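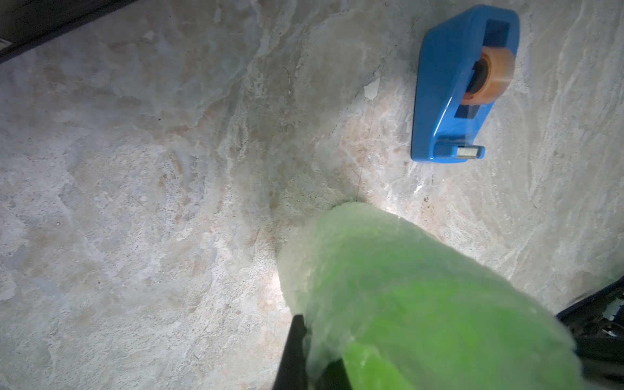
August, 7:40 am

Batch 893, wheat paste, second try. Yesterday's went lumpy at the bottom, my fault, walked off to take a call. Redid with Wunderlich starch instead of the Etus. Thicker right away. Sieved twice. Agnes wants it thinner for the spine linings but ok as is for boards.

The big ledger (Plimov job): sewing done up to the last section. Thread ran short, knotted inside the fold, should not show. Swell at the spine is 46 mm before knocking down. Too much. Takumi says thinner thread next time, he is right, but I am not resewing it now.

9:15. Knocked down, glued up, left under the brick. Forgot to put waxed paper between it and the brick. Caught it in time, one small mark on the first flyleaf, will trim off anyway.

Boards: cut four, kept two. Grain wrong on the others. CHECK GRAIN BEFORE CUTTING. Wrote this last month too.

Cloth for job 2404 came from Hondia, wrong green. Closer to olive. Agnes Gourlay to call them, she has the swatch. Do not cut any of it. Rolled it back up and put it on the top shelf, label facing out.

Paring knife dull agian. Stropped, then went to the 900 stone, then stropped. Better on calf, still drags on the goat. Maybe the angle. Try flatter tomorrow.

2 pm. Rounding went fine on the ledger, nice even curve, a bit flat at the tail. Backed it lightly. First mull on. Second lining waits till Agnes has seen teh paste.

Still to do:
headbands, the cream and brown silk
trim the flyleaf
wash brushes properly, the big one is stiff
ask Takumi where the long straightedge went
order blotters, down to the last pack

Humidity felt high after lunch. Boards bowing slightly toward the window side. Turned them over, weight on top, look again in the morning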